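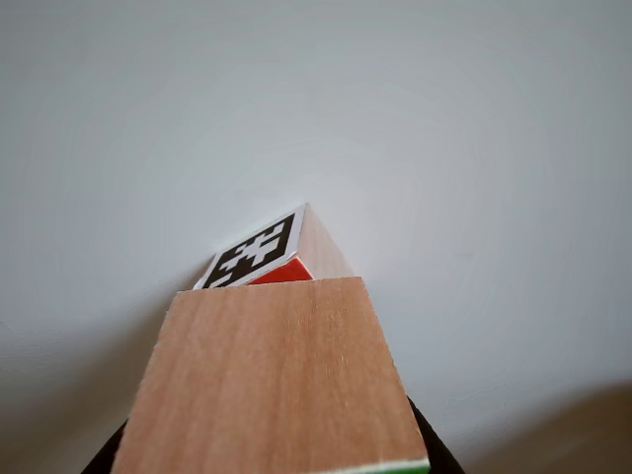
Home | News | Workshop | Gallery | Opening hours | Contact

Wooden blocks from the Istell toy library

December
By M. Sarmiento

Print this page | E-mail to a friend

The toy library in Istell has owned a big set of wooden building blocks for many years. The set was made in Woltus, in a small joinery which does not exist any more, and it was lent to families and play groups until the box became too heavy for most people to carry. This autumn I had the blocks at my home for cleaning and sorting. The list of the library says 139 blocks. I write here in the order of the work, with a few words for each step.

The wood
Most faces of these blocks have no paint and no varnish, so the grain can be felt with the fingers. I am told that it is beech, but the old papers only say "hard wood", and I prefer to write the same. Blocks which came from the same plank can be very different in tone, some more pink and some more orange. A dark streak in the wood was not considered a fault by the joiner.

The edges
An edge is the first place where a block becomes old. It falls on a corner, it is pushed against another block, and small chips come out. I used the fine sandpaper only where there was a splinter that could go into a finger. All the other marks I left.

The green faces
Some blocks have a green face with a white border. The children always ask for these first. In our play group they were used as grass, as a football field and once as the roof of a hotel. The colour goes right up to the edge, and there it needs some care with a cloth.

Before the cleaning
The blocks spent last winter in a room without heating. There was a grey dust on everything, also inside the box, and between two boards at the bottom I found a coin, a hair clip and a very old raisin.

Cleaning
A cloth, lukewarm water and a small drop of soap. One should not put the blocks into the water. I cleaned 12 at a time and put them on a towel, standing up, so that the air could come to all sides. The coloured faces I wiped last, with the cloth almost dry.

Drying on the shelf
It took 3 days near the window in the back room. I turned them in the morning and again before supper. My family had to put its cups somewhere else during this time, for which I thank them.

Wax
For the bare faces I used Briveo, a soft wax which is sold in a flat tin at the market in Woltus. A very thin coat is enough. The first block I waxed received too much and remained sticky until the next evening. I do not use the wax on the green.

Sorting by size
In the beginning I sorted by eye, and this was a mistake, as two of the sizes are nearly the same. Afterwards I used a piece of cardboard with the lengths drawn on it. The cardboard is now in the lid of the box, and I would be glad if it could stay there.

The small ones
They are kept in a cotton bag with a string. The bag is new, the string is from the old one. Please count them into the bag when you bring the set back, they like to stay under the sofa.

A tower
I wanted to know if the blocks still stand straight after so much use. With 40 of them I could build a tower that was higher than the table lamp. It leaned a little to the left, but it was the floor that was not level.

A bridge
Two blocks standing, one across. With the small ones as a wall on each side it takes even a heavy toy lorry. The play group has a longer bridge in its own photographs, see the page "Workshop".

Ready to borrow
The set is now divided into two boxes instead of one, and each can be lifted by one adult without pain in the back. They can be borrowed together or separately from January. A damaged block should please be brought back with the others and not be glued at home. We still have a little wood of the right thickness and can make a new one.

More pictures of the boxes and of the shelf in the toy library will follow when the new lamps are installed.

Print this page | E-mail to a friend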